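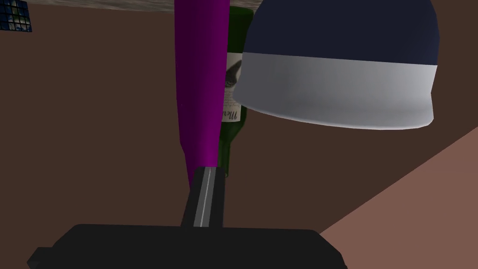

Drilar Weinkühlschrank K30 im Test: sieben Monate im Hauswirtschaftsraum

Der K30 steht bei uns seit April neben der Waschmaschine. Vorher lagen die Flaschen im Keller, der im Sommer zu warm wird. Gesucht war ein freistehendes Gerät für 30 Flaschen, das nicht brummt und nicht mehr als einen halben Meter breit ist. Ein Einbaugerät kam wegen der Arbeitsplatte nicht in Frage.

Lieferung und Aufbau

Bestellt habe ich bei Tidico. Der Karton kam an einem Montag, unbeschädigt, aber nur bis zur Bordsteinkante. Wer im dritten Stock wohnt, sollte die Lieferung in die Wohnung gleich mitbuchen. Die Füße sind höhenverstellbar, der Türanschlag lässt sich wechseln. Dafür braucht man einen Inbusschlüssel, der nicht beiliegt. Vor dem ersten Einschalten soll das Gerät einen Tag stehen, das findet man in der Anleitung erst auf der vorletzten Seite.

Platz im Innenraum

Die 30 Flaschen gelten für die schlanke Bordeauxform. Mit Burgunder und Sekt dazwischen passt deutlich weniger hinein, und die unterste Ablage ist so flach, dass Champagnerflaschen am Kompressorkasten anstoßen. Ich habe eine Ablage herausgenommen und staple dort. 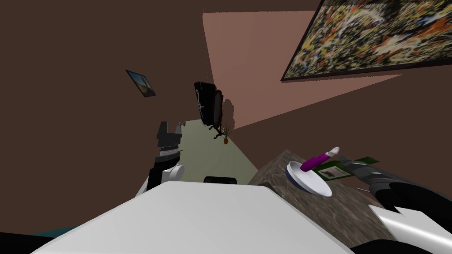

Die Böden sind aus Buche und laufen auf einfachen Schienen. Voll beladen haken sie auf den letzten Zentimetern. Bei einem älteren Gerät von Kubiak, das meine Eltern haben, laufen sie auf Kugellagern und lassen sich mit einem Finger ziehen. Das war allerdings auch teurer.

Temperatur und Geräusch

Eingestellt sind oben 7 Grad, unten 12. Mein eigenes Thermometer zeigt oben meist ein Grad mehr an als das Display. Für Weißwein stört mich das nicht. Nach dem Öffnen der Tür dauert es eine Weile, bis die Anzeige wieder stimmt. Der Kompressor ist nebenan bei geschlossener Tür nicht zu hören. Im selben Raum hört man ihn anlaufen, danach bleibt ein leises Rauschen. Ins Schlafzimmer würde ich das Gerät nicht stellen.

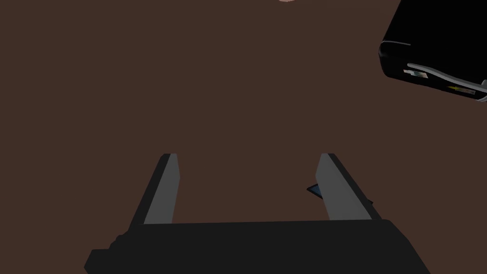 Bedienung

Das Bedienfeld sitzt innen, man muss also zum Verstellen die Tür öffnen. Das Licht hat nur eine Helligkeit und geht nach zehn Minuten aus. Nach einem Stromausfall im Sommer stand alles wieder auf Werkseinstellung, ohne Warnton. Das ist der Punkt, der mich am meisten ärgert. Der Kemgate-Kühler, den ich vorher auf der Liste hatte, soll die Werte laut Datenblatt speichern.

Fazit

Für den Preis ist der K30 in Ordnung. Er hält die Temperatur, ist ordentlich verarbeitet und passt in die Nische. Abzüge gibt es für die hakenden Böden und den fehlenden Speicher. Wer vor allem Burgunder lagert, sollte eine Nummer größer kaufen.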